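Aviary self-check, 25/06/2020, ahead of the permit inspection

I did this walk-round myself before the city's inspector comes out, using the list they mailed me in May. My comments are under each item. Quyên Trịnh from the bird club went through it with me afterward and her notes are in there too.

**1. Distance from property line**
- [x] OK

The fence side was the one I was sweating over. I measured it twice and got 40 inches both times, and the letter asks for 30, so we're good (phew!).

**2. Total floor area under the permit limit**
- [x] OK, just

The limit for a backyard structure with no full building permit is 400 square feet. I'm at 280 with the finch flight included. Quyên says to leave the old quarantine cage out of the sum because it's on wheels, but I'd sooner put it in and not have an argument in the driveway.

**3. Posts and footings**
- [x] OK
- [ ] Back left post: recheck

Everything is solid except that one post, which moves a little if you lean on it. I packed the base with gravel for now. Sotelo next door has offered me half a bag of concrete and I'm going to take him up on it this weekend.

**4. Wire and mesh**
- [x] No gaps bigger than a finger
- [ ] Rust on lower panels

Teko, my oldest cockatiel, chews at the same corner every single day and I've patched it again. Two of the lower panels on the shady side need replacing. I wire-brushed them and they'll pass, I think, but I don't love them.

**5. Doors and safety porch**
- [x] Both doors self-close
- [x] Latches work from inside and outside

The inside latch was sticking, so I oiled it (vegetable oil, nothing smelly). Drukeck and Gasidov, the two ringnecks, can open a plain hook, so those doors have spring clips as well. Please don't swap them back!

**6. Feed storage and rodents**
- [x] Seed in lidded metal cans
- [ ] Droppings behind cans

A few mouse droppings, same spot as last time. I've moved the cans up onto bricks and swept. No poison, ever, not with birds that close. 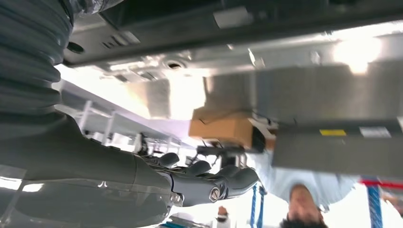
The bricks also make it easier to get a broom in behind there, and I should have done it years ago. I'll look again Saturday morning.

**7. Drainage and waste**
- [x] Floor drains toward the garden bed
- [x] Waste bagged weekly

There's a low spot by the door where water sits after a storm. It isn't on the city's list but it bugs me, so it's on mine.

**8. Noise**
- [ ] Ask the neighbors

I cover the ringnecks at dusk and they settle fast. The letter wants a signed note from each side. Sotelo has signed, the other side is away until next week.

**Still to do:** post, two panels, one signature, mouse check.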